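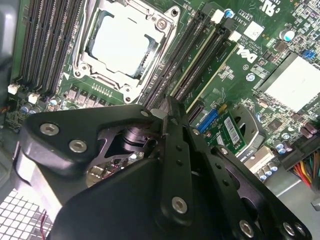 Looking for opinions on an old Dell workstation I'm parting out. I got it in November from a surplus seller called Gamance, who listed it as "complete, untested." The original plan was to use it as a storage box at home, but I already have two of those and my electric bill doesn't need a third. So now I'm deciding what to pull and what to leave. The CPU socket is empty and has the flat white cap over it, held down by the metal frame. Memory slots on both sides are empty or full depending on which listing photo you believe, so I'm ignoring the listing. My question is whether the board is worth selling by itself, or if I should leave it in the case and sell the whole thing as a barebones.

Budget isn't a concern. I paid less for it than I paid for lunch that week.

slatbench

----------

ribbon_cable_ron
Reply 1

Leave it in the case. Dell workstation boards from that era aren't a standard size, the power connector isn't standard either, and the front panel plug is its own thing. Anyone who buys the bare board is somebody whose board died, and there aren't many of those people. A barebones with the power supply, the fans and the drive bays goes a lot faster.

Keep the cap on the socket whatever you do. If you ship it with the socket open you will get a message about bent pins.

----------

halfheight
Reply 2

Disagree with the above. I sold three of these last year as bare boards and every one went inside two weeks. The case is what kills you. It's heavy, it's big, the carrier charges by size and weight both, and then it gets dropped on a corner and you're refunding the whole sale. The board goes in an antistatic bag and a medium box.

Pull the board, pull the power supply, sell those two, recycle the steel.

----------

ribbon_cable_ron
Reply 3

Three in a year is not a lot. And you had to test them first, which means you had them in a case with a CPU anyway.

----------

halfheight
Reply 4

I had one case that I used for testing all of them. That's the point, you only need one.

----------

slatbench
Reply 5

OK, so some more on how far along I am. The side panel is off and the tower is lying down so I can get at everything from the top. I have not unplugged much. My usual order is drives first, then cards, then the data cables, then main power, then the power supply, and the board last. 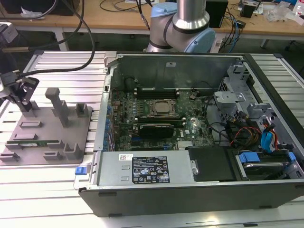
I like to do the drives early so they don't get knocked around while I'm pulling on cables. After that I bag the screws by size and write on the bag. I used to throw them all into one cup and that cost me an evening once, when I put a long one where a short one should go and it touched the back of the board.

Power supply question: is it worth anything if I do split things up? The label is readable and clean. I'd rather not open it.

----------

oldfloorwax
Reply 6

Don't open it. Sell it by the part number on the label. Take a sharp photo of the label and put the number in the title, because that's what people search for. The rest of the description hardly matters.

On the blue plastic: everything blue in a Dell is meant to come off by hand. Drive tabs, card latches, release latches. If you find yourself reaching for a screwdriver next to something blue, stop and look at it again. I've seen so many of these with the drive tabs snapped off because somebody pulled up when they should have squeezed.

----------

kettlecorn88
Reply 7

Seconding the squeeze advice. Also wipe the drive before it leaves the house, or pull it and keep it. I bought a tower from Gamance that still had a drive in it with 603 scanned invoices from a dental office. I emailed them and never heard back. Wiped it myself.

----------

slatbench
Reply 8

The drive in the lower bay is staying with me until I've wiped it. After that it goes on the shelf with the rest.

I did take a look at the small card near the expansion slots, the green one with the barcode. I haven't read the number off it yet. Will post when I do.

----------

halfheight
Reply 9

Check it before you list anything. Some of the add-in cards in these are worth more than the machine. Most are worth nothing. The number will tell you.

----------

tinsnips_and_tea
Reply 10

What are you using for a work surface? I do mine on the kitchen table on a towel, and I'm told that's bad for static and it's definitely bad for the towel.

----------

slatbench
Reply 11

Aluminum slat table. I like it for this kind of work. The grooves are fine for clamping and I can bolt things down. The downside is that small screws drop into the grooves and roll, so I keep a tray next to the tower. Bare metal under a board is not great either, so once a board is out it goes on a mat or a piece of cardboard. I never power one up lying straight on the slats.
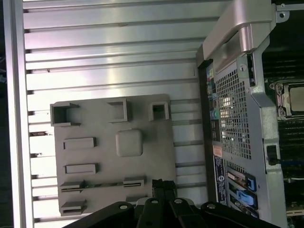

The gray tray on the slats, with the open tower to the right of it.

----------

tinsnips_and_tea
Reply 12

Is that tray something you can buy? I like the low rail.

----------

slatbench
Reply 13

Not that I know of. It came with the table. If you just want somewhere to put screws, Cenard makes a magnetic dish that works fine. Mine has a dent in it and still holds.

----------

oldfloorwax
Reply 14

Magnetic dish is OK for screws. Keep it away from the hard drive. I know people say it doesn't matter with a weak magnet. Keep it away anyway.

----------

ribbon_cable_ron
Reply 15

It really doesn't matter with a weak magnet. The ones inside the drive are far stronger than anything in a parts dish.

----------

oldfloorwax
Reply 16

And I'm still going to put it on the other side of the table.

----------

kettlecorn88
Reply 17

Back to the original question. I looked up what barebones towers like this bring on Flundik and it's all over the place. One listing wanted 770 and had been up since spring. The ones marked sold were nearly all under 100, pickup only. Looks to me like local pickup is how you get around the shipping problem halfheight brought up.

----------

halfheight
Reply 18

Local pickup is fine if you live somewhere with buyers. My town has 4,000 people in it and I think I've already sold a computer to every one of them who wants one.

----------

slatbench
Reply 19

I'm close enough to a city that pickup could work. Plan for now: leave the board, power supply and drive cage in place, take the hard drive out, and list it as a barebones, pickup only. If it hasn't moved in a month I'll pull the board and do it halfheight's way.

Should I include the side panel screws and a power cord, or do people expect that?

----------

ribbon_cable_ron
Reply 20

Include the cord. Everyone has a drawer full of them, and people will still ask. Put the side panel back on before you take pictures, then take one more with it off. Close-up of the socket with the cap on, then another with the cap lifted so they can see the pins. Then put the cap back.

----------

halfheight
Reply 21

Agree on the pin photo. Use a light from the side, not straight down, or it's all glare. And say in the listing that there's no CPU and no drive, in the first line. They'll skip the second line.

----------

slatbench
Reply 22

Will do. I'll blow the dust out of the fans first and get the listing up this weekend. If the card number comes back as anything interesting I'll start a separate thread for it.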